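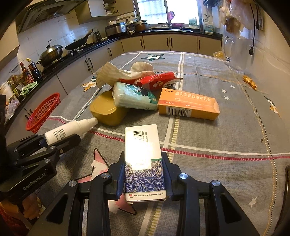 Can a two-finger gripper built at home pick up ordinary household packaging without crushing it?

Stiff cartons and round tins can be handled with one fixed closing force, but soft packets need a lower force and a wider contact area, so the controller has to be told which kind of item it is dealing with.

Bosus: a tabletop arm for clearing small household items
Project report by Genalyn Layug and Nelu Coman
2025-02-27

1. Purpose

We wanted an arm that could take small items off a table and put them in a basket. The items had to be ordinary ones: medicine boxes, a spray bottle, a round tin, tissue packets. We left out glass and anything open. The arm did not have to recognize the items by itself. A person selects the item type on a laptop and the arm does the rest.

2. Where it was built

Most of the mechanical work was done at Zernix, a shared workshop with a drill press and a laser cutter. Wiring and programming were done at Genalyn's home. This split cost us time at the start – twice we had the arm in one place and the power supply in the other. After that we kept a packing list inside the lid of the toolbox.

3. Mechanical parts

The arm has four joints. The base joint turns on a Dreßler bearing that we bought used. The other joints are carried directly by Jarnov servos. The links are aluminum tube, and the brackets were cut from 3 mm sheet.

The first gripper had flat, straight fingers. It held cartons well by the wide faces but let the tin roll out whenever the tin was on its side. The second version has fingers with a shallow V on the inner face and thin rubber glued over it. The rubber came off at the tips after the first long test, and we replaced the glue with contact cement and roughened the surface first.

The whole arm lifts 800 g at half reach. At full reach the shoulder servo gets hot and starts to buzz, so the software does not allow full reach with a load.

4. Control

The controller is a small microcontroller board connected to the laptop by USB. Each item type has three stored values: opening width, closing force and lift speed. Force is estimated from servo current. The current reading is noisy, and we average it before comparing it with the limit. Averaging adds a short delay, which does not matter for cartons. For tissue packets it does matter, because the fingers keep closing during the delay. We slowed the closing speed for soft items to make up for this.

5. Tests

We used 14 items. Each was placed standing up, lying flat and leaning on another item. An attempt passed if the item ended up in the basket with no new dents.

Standing cartons were the easiest. A tall, narrow box can be taken by its two sides and lifted straight up. The same box lying flat was harder, because the fingertips touched the table before they were low enough. A tablecloth helped a little, since the tips could press into it, but it also wrinkled and moved the neighboring items.

The spray bottle was dropped often when gripped near the nozzle end. Gripping it at the middle of the body fixed most of this. Leaning items failed more than anything else. When the arm took the bottom one, the top one slid, and we have no sensor that notices.

The open-and-close endurance test ran for 4,000 cycles. One finger screw worked loose and was refitted with thread lock. The gears showed no wear we could see.

6. Problems not solved

The arm does not know if it has picked up two items at once. The basket also has to stand exactly on its tape marks. We tried a wider drop position higher up, but cartons bounced off the rim.

7. Next steps

In March we plan to add a camera above the table and a switch in each fingertip. Nelu is redrawing the fingers with thinner tips for flat boxes. The stored values for soft packets will have to be measured again once the new fingers are on.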